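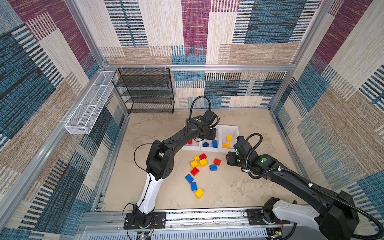
Review: Fidine two-arm bench cell, frame and fittings kit
Posted Jan 15, 2021 by Beca Gape

Fidine sells the enclosure as a kit of parts: aluminium extrusion, brackets, base rail, mounting plates, wall panels and a bag of clips. The arms are bought separately. I built ours at Erdale in August and have looked after it ever since, so this review covers the assembly, the rail and the upkeep. I have left out software, which Fidine does not supply.

Assembly

The frame goes together with one size of hex key. Square the base rail first, then the rear posts, then the top bar. The manual has you fit the top bar before the posts are tightened, and on our bench that left the back 20 mm out at one corner. I took it down and started again from the rail. The second build was square and has stayed square.

The extrusion is well cut. The T-nuts are less good. Several had poor threads and I replaced the lot with stock from Gronow, which cost little and saved time.

Rail and mounting plates

Both arms bolt to plates on the one front rail. This is the best part of the kit. The plates slide in the slots before they are clamped, so reach can be set by trial. We wanted both grippers to get to a three-compartment tray in the middle of the floor without the forearms meeting, and that took an afternoon of moving plates a little at a time.

Mark the plate positions on the rail with a paint pen once you are happy. Any plate that comes off for service can then go back to the line, and the taught positions need only a quick check. The clamp bolts do creep. I put a torque wrench on them every 400 hours and usually find one that will turn.

Cables

Cable routing is where the kit is thin. There is no guide for the wrist cable, so it has to be looped by hand and tied along the arm. Leave the loop generous at the wrist. Our first attempt was too tight and pulled on the connector when the wrist turned past 90 degrees. Corrugated conduit with small ties has held up well. Check the ties on the forearm, where they rub.

The boards sit low at the front, under the rail, with their thin supply wires exposed. Access is good for a meter probe. I would still like a cover, as bricks and dropped screws end up at the front of any bench.

Walls and storage

The patterned wall covering cuts glare from the overhead lights and can be vacuumed. It also gathers fluff, and a brush attachment is needed along the bottom edge. The wire shelf and the narrow mesh basket are useful for parts that should stay out of reach of the arms. Fit both well back.

Running test

After any work on the cell I run a sort with toy bricks: red, blue and yellow, tipped out in front of the tray. It shows up a shifted plate quickly — a gripper that is slightly off will catch the tray wall before it misses a brick. 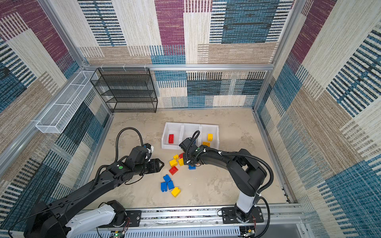

Brick sort, right gripper over the tray.

Faults so far

One stripped corner bracket, replaced by Fidine under warranty. One cracked panel clip. One loose earth strap, my own fault. The logged total stands at 2812 hours.

Against the Adisberg frame

We have an Adisberg frame on the next bench. It is stiffer at the top bar and comes with proper cable guides. Its mounting holes are fixed, though, and moving an arm means drilling. For a cell that will never change I would buy the Adisberg. For one that gets altered every few weeks, the Fidine is easier to live with.

Verdict: four out of five. One mark off for the T-nuts and the order of steps in the manual.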